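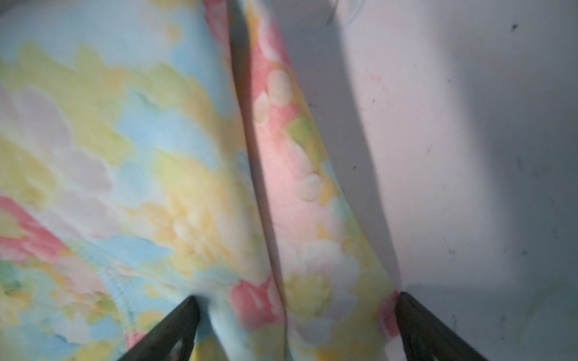
Match-day ground check, Bromlow pitch, Sunday, February 15, 2026

- [x] **Goalposts and anchors.** Both goals steady, and I gave each one a good long shake. Bolt 3 on the river end has some rust, so let's keep an eye on it, please!
- [x] **Nets.** Five clips were missing after January's wind. All replaced, with a few spares in the kit shed.
- [ ] **Playing surface.** Soft near the corner flag by the Madov stand (it always is, bless it). Needs sand before the cup game.

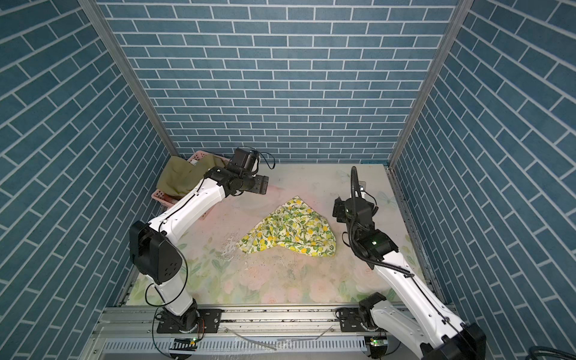
Flora Hepburn

- [x] **First aid bag.** Full, and the ice packs are in date. Thank you, Uyên Vi, for restocking.
- [ ] **Gate 5.** The latch still sticks, and I had to lift and push together. Open until it's fixed.
- [x] **Corner flags.** All four up, none cracked.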